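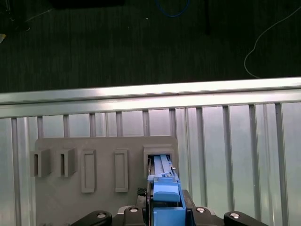 Blue component in the end socket of the gray fixture plate, bench two.

Workshop notes: desktop cases and the wall plate

The refurbishment bench at Estance has been working through the mid-tower desktops that came in from the Covico office closure. There are 42 cases in the lot. Eleven have been opened and assessed so far, and the rest are stacked by the north door with their intake tags on. Please leave the tags in place until the case has a line in the log.

The gray plate on the ribbed wall has replaced the loose tray we used before. Detlef Kuhlmann drew it and printed it over two evenings. It has slotted holders, flat tabs and box-shaped sockets, and a part goes back to the position it was taken from. The plate is fixed upright, so nothing can be set down on it by accident, and it takes no bench space. The sockets are a close fit on purpose. If a part binds, draw it straight out and start again. Do not lever it sideways, as the print will split along the layer lines.
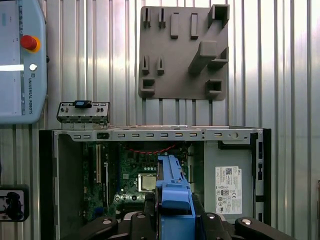
Each case is laid flat under the plate with the side panel off and stays in that position for the whole job. Turning a case halfway through was the main cause of lost screws in the first batch. Side panels go in the rack in case order, and the screws go in the lidded cup with the case number on it.

The order of work is unchanged from the May sheet, apart from steps 3 and 5:

1. Disconnect the power cord and hold the front button in for 5 seconds.
2. Remove the side panel and blow out the dust, outdoors if the weather allows.
3. Record the memory slots before touching them, including slots that are empty.
4. Remove the drives and log the serial numbers.
5. Check the processor retention lever and note whether it is down.
6. Inspect the capacitors near the processor socket for domed tops.
7. Test the power supply on the Brendonex load tester.

Step 3 was moved forward after two boards were logged as having faulty memory when there was none fitted.

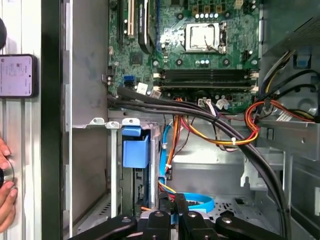
Cable handling needs more care than it has been getting. The thick bundles should stay tied until the board has been inspected. When a tie does have to be cut, cut at the head and pull the tail out by hand, and fit a new one at the same point along the bundle. Data cables are pulled by the connector body. The small front-panel connectors are the slowest to refit, so draw the pin layout on the log sheet or leave them on the board.

Boards are graded A, B or C as before. Grade A boards stay in their own case. Grade B boards go to the Rana shelf for a second look, and grade C boards are stripped and sent out with the metals. A scratched case does not lower the grade of the board inside it – there is a separate column for the case.

Henrike Rathjen has revised the limits for the power supply test. A unit is rejected if it has not held full load for 70 minutes, if the fan stalls, or if the inlet socket moves in its mounting. Clean the vent grid with a soft brush before the test. A unit which fails on heat with a blocked grid has to be tested a second time, and the tester is already booked most afternoons.

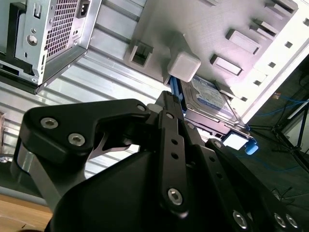
Drive cages differ between cases in this lot, and the removal method differs with them. On plastic cages, support the cage with one hand and ease the drive out level. On sheet-metal cages, look for bent-up tabs along the top edge before reaching in, and wear the thin gloves. Drives go directly into the foam box for erasure. None are to be left on the bench overnight.

Detlef has the plate drawing and will print a second copy if bench one wants it. Measurements for any extra holders should be given to him in millimeters, with the part attached.

Log sheets in the new layout are in the top drawer. The old ones can be used up for scrap.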